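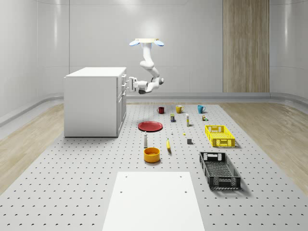

Figura 3. Celda simulada con brazo suspendido del techo, armario con cajones y objetos domésticos sobre la plataforma perforada.

4.2. Del simulador a la orden de compra

La propuesta de Stedwood parte de una premisa que conviene examinar antes de firmar nada: que el comportamiento del brazo en la celda virtual basta para dimensionar el gasto en la celda física. El presupuesto que acompañaba a la oferta, fechado el 12 de mayo de 2020, incluye el manipulador, la pinza y el soporte de techo, pero deja fuera el refuerzo estructural del forjado. En el simulador el soporte no pesa. En un edificio real hay que calcularlo, y ese cálculo lo paga el comprador.

Tampoco nos convence la partida de objetos. Tazas, un plato, un cuenco, una botella y dos cajas de plástico cuestan poco la primera vez. La oferta los trata como compra única, cuando en un laboratorio que repite ensayos se rompen, se pierden o cambian de proveedor, y una taza con otra asa ya es otra taza para la pinza. Hemos reservado 257 euros anuales para reposición, cifra que seguramente se quedará corta.

El armario plantea una duda distinta. La tarea de apertura de cajones exige que los dedos lleguen al frontal desde un brazo colgado, con el codo plegado.

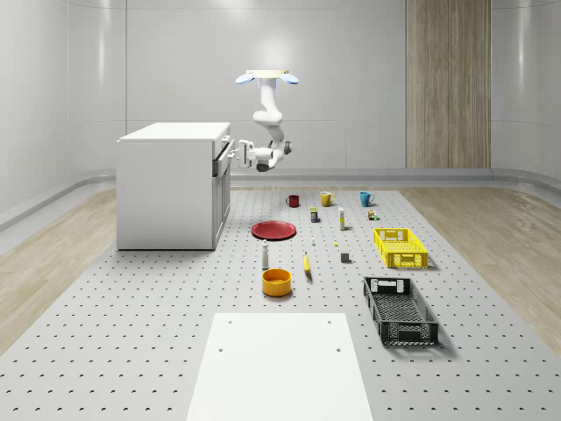
En el modelo, la fricción de las guías es un parámetro que fija quien programa la escena. Un mueble comercial trae la suya, que varía entre unidades y con el uso. Drukine ofrece un armario instrumentado por 3.000 euros, con sensores de recorrido en cada cajón. La ficha técnica no indica la repetibilidad de esos sensores, y sin ese dato no vemos motivo para preferirlo a un mueble corriente. Pedimos la información en enero y seguimos sin respuesta.

Queda el mantenimiento. El contrato ofrecido cubre 60 meses, con una visita anual y las piezas de desgaste excluidas. Son cinco visitas en total para un equipo cuya pinza será, previsiblemente, lo primero en fallar. Proponemos negociar por separado los dedos de recambio y aplazar la compra del soporte hasta disponer del informe estructural. 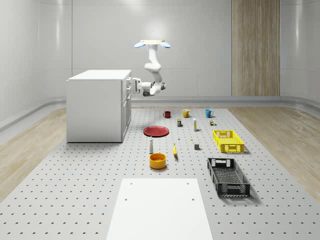

Según Tsikata, esta cautela sale cara: aplazar el soporte obliga a contratar dos veces el montaje, y el ahorro en recambios no compensaría la segunda intervención. Propone encargar todo junto y exigir a Stedwood una cláusula de devolución.

La objeción es razonable en cuanto al montaje, aunque da por supuesto que dicha cláusula se ejecutaría sin litigio. El borrador que nos remitieron limita la devolución a equipos sin instalar, condición que un brazo atornillado al techo deja de cumplir el primer día. Mantenemos por ello el calendario en dos fases de la sección 4.1, con el coste del segundo montaje consignado como partida propia.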